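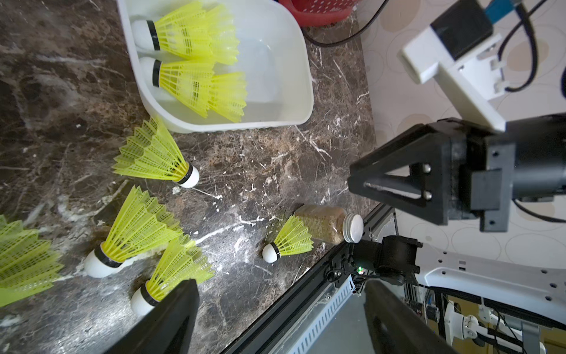

Zisley Sonic Face Brush: stops mid-cycle, will not hold a charge

Status: Closed
Opened: March 26, 2023
Customer: Tarun Kandpal
Purchased: January, from Guerra
Handled by: Jallow support desk

Customer report

The brush shuts off before the end of the cleansing cycle. It used to run for the full two minutes. Now it stops after 40 seconds and the light on the handle blinks red. I charge it overnight and the light is green in the morning. I use it once a day with a gel cleanser. Same thing with the soft head and the regular head.

First reply

Please try the following and write back with the result.

1. Take the brush head off and rinse the post under warm water. Dried cleanser can build up there and make the motor work harder.
2. Wipe the two metal contacts on the bottom of the handle with a dry cotton swab. Do the same for the charging base.
3. Hold the power button for 14 seconds to reset the handle.
4. Charge for a full day on a wall outlet, not a USB port on a computer.
5. Run the brush with no head attached and time it.

Customer update

Did all five. There was white residue on the post and some on the contacts, which came off. After the reset and a full charge it ran the whole cycle with no head. With the regular head on, it stopped at 36 seconds. Red light again. I am not pressing hard. It does this in the air too.

Second reply

Thank you. A handle that runs bare but stops with a head attached usually has a weak battery. Cleaning will not fix that. Your handle is under warranty, so we have asked for a replacement. You can keep the brush heads. Please send the old handle and base back through Rerent using the prepaid label in your email. Allow up to 14 days for the exchange.

Customer update

New handle came. Full cycle with both heads, green light after. Old one has been mailed. Do I need to register this one?

Third reply

No. The warranty carries over from your original purchase date. Closing the ticket.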